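Getting cloudy glasses clear again

Posted February 26, 2023 by Gunvor Ljungberg

We moved to Flistberg in August and within a few weeks every glass in the cupboard had gone grey. The water here is hard, much harder than what we had before, and it leaves chalk on anything that dries by itself. These are the methods I have settled on. They need vinegar, bicarbonate of soda, washing-up liquid and a couple of cloths.

Find out what kind of cloudiness you have

Put a drop of white vinegar on the outside of the glass, leave it for a minute and wipe it off. If the spot comes up clear, the problem is limescale and it can be removed. If nothing changes, try a little washing-up liquid and warm water in case it is grease. Glass that stays milky after both is etched, usually from years in the dishwasher, and it will stay that way. Ours were nearly all limescale. Four old tumblers from my aunt were etched, and those now hold pencils and toothbrushes.

The vinegar soak

Mix equal parts white vinegar and warm water in a washing-up bowl. Lay a folded tea towel on the bottom, put the glasses in on their sides and leave them for 30 minutes. Turn them once if they are not fully covered. Don't soak anything with a gold or silver rim, or with a painted pattern. Wipe those by hand with a weak mixture and rinse straight away.

For a white line near the base that won't shift, make a paste of bicarbonate of soda and a few drops of water and rub it on with a fingertip. Avoid scouring powder and the green side of the sponge.

Washing and rinsing

Wash the glasses in warm water with very little washing-up liquid. Half a teaspoon is enough for a bowlful. Too much soap leaves its own film, and people then add more soap to get rid of it. Do the glasses first, before plates and pans, while the water is clean. Fill each one from the tap and tip it out until no more bubbles come, with both hands on it if it is a heavy one. 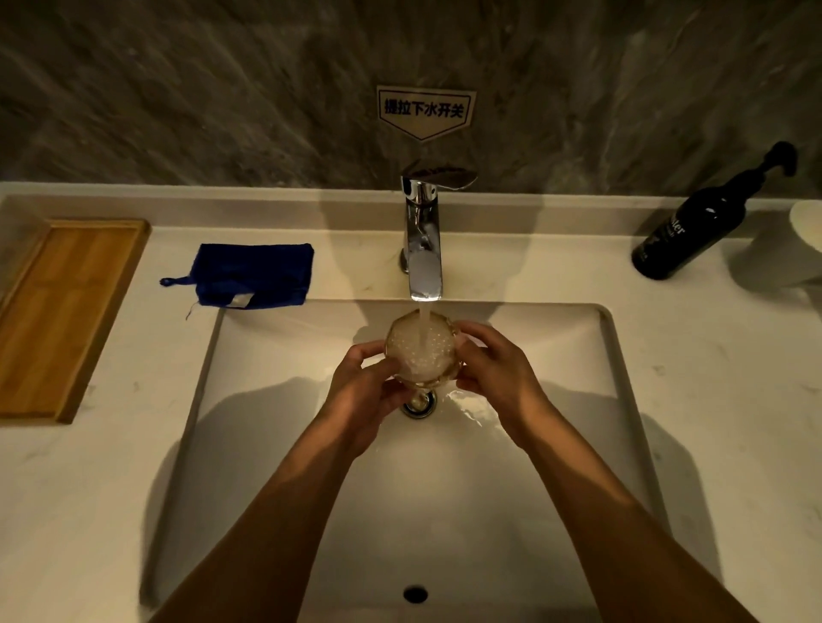

Drying

Hard water makes this the step that matters most. A glass left to drip on the rack will have spots by the evening. Dry it within 3 minutes or so of rinsing, with a cloth that leaves no fluff. Linen is good once it has been washed several times. New cotton tea towels are poor at it and should go through the machine at least twice before you use them on glass. Leave out the fabric softener, as it coats the fibres and smears.

Hold the bowl of the glass in one end of the cloth and work the other end round inside. Never hold the foot of a wine glass and twist the bowl. That is how I broke two of the Salden ones. Cut or faceted glass takes longer, and the cloth has to go along each face.

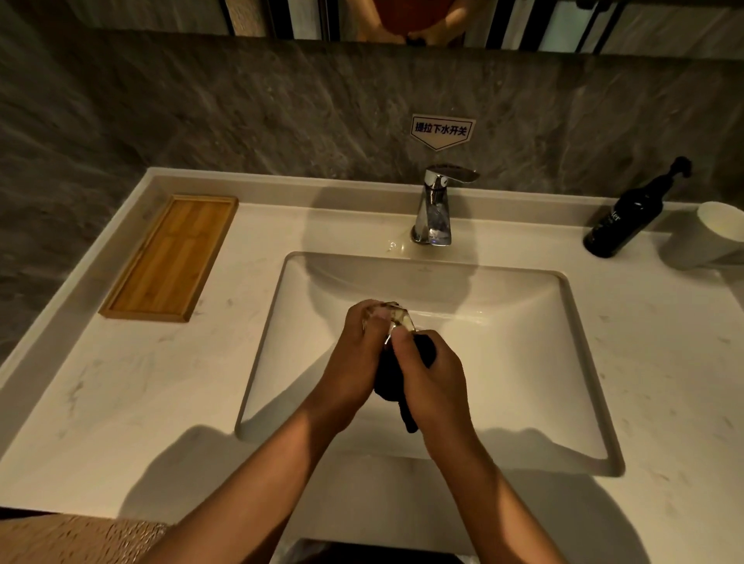

Glass and dark cloth over the sink.

A dark cloth shows up fluff sooner than a white one, so you know when it needs replacing.

In the dishwasher

Check the salt. Our machine was set for soft water when we moved in, and changing the setting helped more than any rinse aid. The water company will tell you the hardness if you give them your postcode. Use a short, cool programme for glasses and open the door as soon as it finishes. Keep crystal and anything old out of it altogether.

Storing

Stand glasses upright. The rim is the thinnest part, and a glass kept upside down also picks up the smell of the shelf. If dust is a worry, lay a clean sheet of paper over the top. Don't stack tumblers unless they were made for it. If two are stuck, put cold water in the inner one and stand the outer one in warm water for a few minutes, then ease them apart.

Tuva Bråten wrote to ask whether lemon juice works in place of vinegar. It does, but it is slower and you need a lot of it. Citric acid powder is cheaper: one tablespoon to a litre of warm water, with the same soaking time.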